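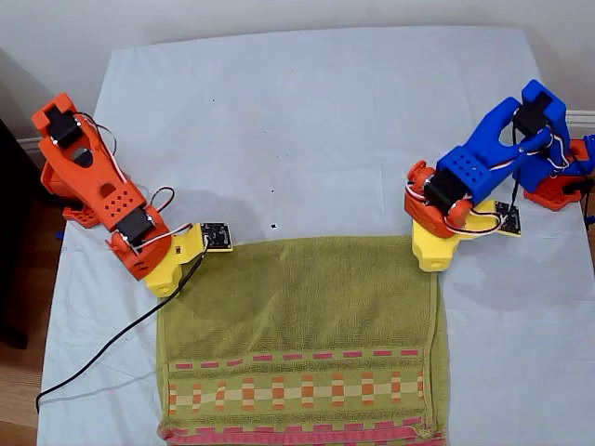
两条臂共用一块毛巾时，夹爪的闭合力该由谁来定？

由先夹住的那一侧来定。先夹的一侧闭合到电流门限后锁住位置，后夹的一侧用同一门限闭合，闭合期间两侧的腕部都不动。如果两侧各自按位置闭合，布料厚的一角会多吃掉一截行程，另一角就夹得偏松，抬起之后先滑的总是松的那边。

Ciltach 双臂，工作记录，25/07/2026
地点：Pastholm 共用工坊，靠墙那张桌子

今天的目标
把毛巾对折这一段动作单独跑通。上次整套流程卡在第二次抓取，日志里分不清是夹爪的问题还是轨迹的问题，所以拆开来做。今天只做上沿两角的抓取、抬起、向前翻折，后面的抚平和第二折都不碰。

机械部分
左右两臂的底座重新对过。两侧底座前沿原来不在一条线上，左边比右边靠后，在逆解里一直用软件偏置补着。今天把夹具松开，拿钢尺靠着桌沿重新压紧，偏置清零。注意：以前存的示教点全部作废，文件夹已改名加了 old 后缀，不要再加载。

左臂肩部舵机的固定螺丝有一颗滑丝，孔口的打印件已经磨成喇叭形。临时换了长一号的自攻螺丝，能吃住力，但下次拆过之后肯定不行。支架要重打，模型里把这个孔改成嵌铜螺母的尺寸。Vương 那边的耗材还剩半卷，够打这一件。

连杆孔距复测：157 mm，跟图纸一致。之前怀疑打印收缩，可以排除。末端的偏差应该主要来自腕部舵机的虚位，手扳夹爪能感觉到，右侧比左侧明显。

指垫
旧指垫表面发亮，摩擦力下降，全部撕掉换新。新垫厚 3 mm，贴之前用酒精擦了指面。贴完要重新标零位，否则程序以为夹爪还没合上，会继续加电流。我第一次就忘了标，左侧夹爪舵机堵转，保护动作后断电，重启正常，齿轮没有异响。

垫片不要贴到指尖最前端，退后一点。齐边贴的时候，指尖往布底下插，垫片先碰到台面，被往后推，胶面就翘了。旧垫的两次脱落都是这么来的。

线缆
夹爪小电路板的黑色线缆现在还是从臂前面绕过去再拖到桌角，没有走线槽。轨迹慢的时候没有影响；快速回零时线会甩，有可能扫到布面。先把回零速度降下来，线槽等支架重打时一并画进去。舵机线在腕部留的弯要保留，拉直之后腕部转到极限会扯插头。

供电：Komex 的电源换到桌子下面，两臂分开走线，地线共点。原先并在一起时，右臂一加速，左侧夹爪的电流读数就有尖峰，会误触发“已夹住”。分开之后读数干净很多。门限暂时不改，等多跑几轮再看。

抓取
毛巾的角比想象中难处理。边沿有织带，比中间的毛圈硬，夹到织带上和夹到毛圈上，电流曲线差别很大。只看电流门限的话，夹住织带会提前判定成功，实际只咬住一点边。现在的做法是闭合后先小幅上提，再查一次位置，位置变了就松开重来。

进爪角度也改过。原来垂直往下夹，容易把布往下压，夹不到东西。改成斜着进，让一根指从布边下方过去，另一根从上面压下来。缺点是角上的布会先堆起来再被夹住，抓到的是一团，铺开后这一角会有褶。
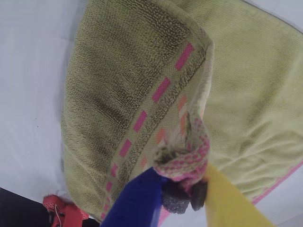
近景：夹爪的蓝、黄两指夹着毛巾一角，布料在深灰色指垫处拧成一团。

角部堆成一团对抬起没有妨碍，对折线位置有影响。布被多吃进去一截，这一侧的有效长度就短了，翻过去之后折边会斜。目前想到的处理办法：

先夹、上提、稍微松开、再夹。松开时布靠自重垂下来一点，褶会散掉一部分。风险是松过头整角脱落。松开量写成参数 grip_relax，初值取得很小，先在左臂试。

另一个办法是夹爪接近时增加一个向外的拖动，让布边先展平。这个动作对台面摩擦很敏感，台面铺层起皱的地方会把铺层一起拖走，暂时搁置。

相机和标定
毛巾边上的彩色织带对检测有帮助，用它找边比用轮廓找边稳。毛圈一侧颜色深，背阴处更深，按亮度分割会把阴影当成布外。改用色相后好一些。两层布叠在一起、下层露出一条边时，检测还会把下层的边认成上层的边，抓取点就偏到外面去了。临时规则：同一侧出现两条平行边，取靠里的那条。规则很粗，换一块素色毛巾就没用。

手眼标定今天没有重做。底座动过，理论上必须做，先拿旧矩阵加平移凑合，误差在指尖宽度以内，能夹到角。正式采数据之前一定要补。

双臂抬起
两侧都确认夹住后同步上升。同步用的是同一个时间戳下发，没有做力的闭环。抬升高度不能太低，布中间会下垂，下垂部分蹭到台面就会带着下层一起走。也不能把两爪拉开得太多去换平整，拉紧以后夹得浅的那一角会先滑。折中的做法是允许中间垂一点，翻折时靠前移速度把它带过去。

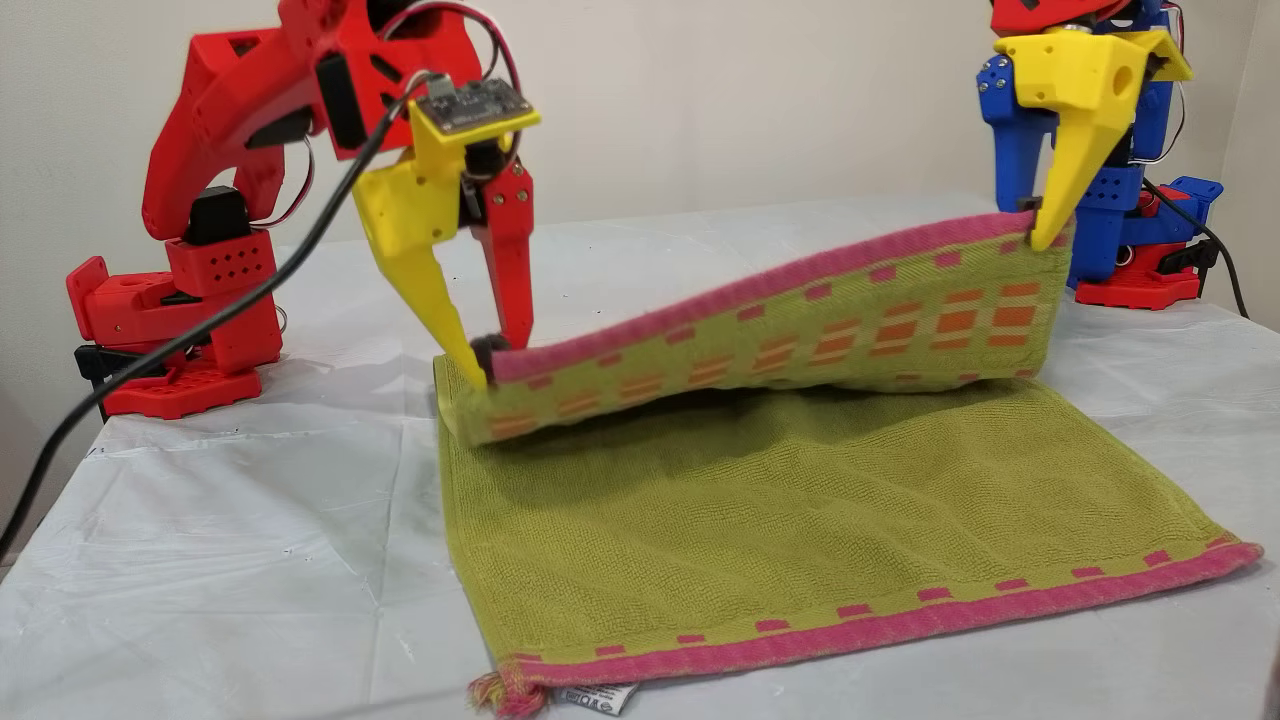

前移段的速度曲线改成了梯形，加速段拉长。原来的曲线起步太急，右臂虚位大，起步瞬间会落后左臂一点，布面跟着扭。曲线改完后，从日志看两侧末端的时间差小了，但虚位本身还在，换舵机之前只能这样。

下放时两侧夹爪同时松开，松开前先往下压一点，让布角贴住下层再放。直接在空中松，角会弹回来。指垫偶尔会带着毛圈的线头，松开后布角跟着夹爪走，要在松开之后加一个侧向的小动作把线头脱掉。毛巾边上已经有散线，散线缠到指垫边缘就得停下来手工清，继续跑会把线越拉越长。

温度
连续运行 27 分钟后停机测了一次，肩部舵机外壳 38 ℃，可以接受。夹爪舵机没测，保持夹紧的时间长，估计更热，下次先测它。

问题清单
右臂腕部虚位，待换舵机，货还没到。
左臂肩部支架重打，改嵌铜螺母，顺便加线槽。
grip_relax 只在左臂试过，右臂参数还没有写进配置。
双层边误检，需要一批下层外露的样张。
三月份写的旧版抓取脚本还在开机启动项里，今天手动停掉的，没有删。谁先开机谁记得停，等确认没有别的程序调用再删。
电源挪到桌下后，急停按钮的线变短，按钮目前放在桌子左侧地上，需要接长后固定到桌沿。

参数备份在 Ciltach 仓库的 fold_half 分支，提交说明里写了底座重新对位。合并之前先跑一遍空载回零，确认两臂在中线附近不会相碰。

收工时两臂已断电，夹爪停在张开位置。酒精和剩下的指垫放回抽屉，3M 胶带快用完了，下次去 Vương 取耗材时一起买。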